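Zila bench cell, arm + table + sim licence

Sold by Prandusholm. Ships from August, lead time depends on the table, not the arm.

What you get: one arm with buttons on the body for hand guiding, the holed tabletop, power lead, 2 spare fuses, and a seat of the Mabula simulator. Price 3,257 before VAT. Delivery extra, ask us.

Budgeting. People forget the bits. Put money aside for a gripper (not included, we stock two), a proper bench underneath, and somone's time to set it up. Allow some 9 working days for a first sort-and-pack job, more if your stuff is shiny or floppy. Insurance may want a risk assessment too, so ask early.

Try before you buy: the Mabula seat can be bought by itself and comes off the price if you order the full cell within the quarter. Most buyers do this. Load your items, or near enough, put them where you'd put them, see what the arm can reach and what it can't. Crates are the usual headache. Long ones especially, the far end is often further away than you'd think.

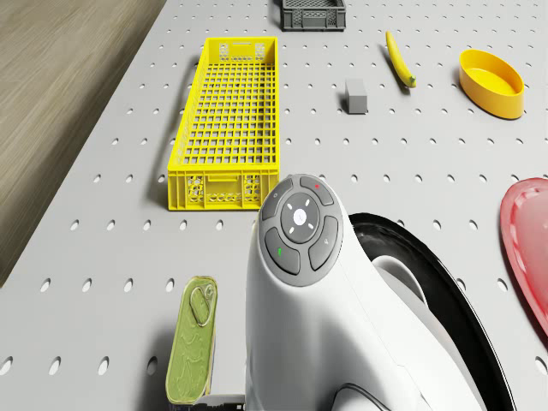
Then change the layout and run it again. Cheaper than redrilling a bench. Saved layouts open on the real cell without conversion, but check your heights, the sim assumes a level floor and yours probaly isn't.

Not suitable for wet areas or food contact. Returns accepted unopened only. Trade accounts welcome, schools and colleges send a PO.

Comments (3)

Felista Tanui
Is the sim seat per person or per machine? We've got a shared PC.

Ah-rin Yeom
Per machine when we bought ours at Dremmont. Worth checking though, that was the old price list.

Felista Tanui
Ta. Will ring them.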